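Collen Sheds Its Cages, Slowly

24 November 2018

Sieglinde Nolte has inspected laying-hen units for 14 years, the last five of them for the Prundcombe farm audit program. Her current file is Collen, a two-barn egg operation converting from cages to an aviary system.

The first barn was refitted in June. "It held 1536 hens in cages," Nolte said. "It now holds 1164, with perches, litter and nest boxes on three levels."

Lower density does not settle the matter, she said. Loose hens can injure their keels in falls between tiers, and feather pecking spreads faster in a large group. Her audit scores both - keel condition by touch, plumage by eye - on a fixed sample of birds.
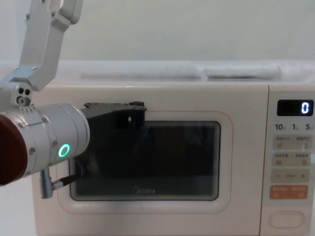

What happens if a barn fails the plumage score?

"The farm gets up to 5 weeks to file a correction plan," Nolte said. "Usually that means dimmer light and more litter, then a second visit."

Virgilio Talavera, who buys eggs for the Madavgate canteens, reads the scores before renewing contracts. "The label says cage-free. The audit tells me how the birds are doing," he said. Collen's second barn is still caged, and Talavera takes no eggs from it.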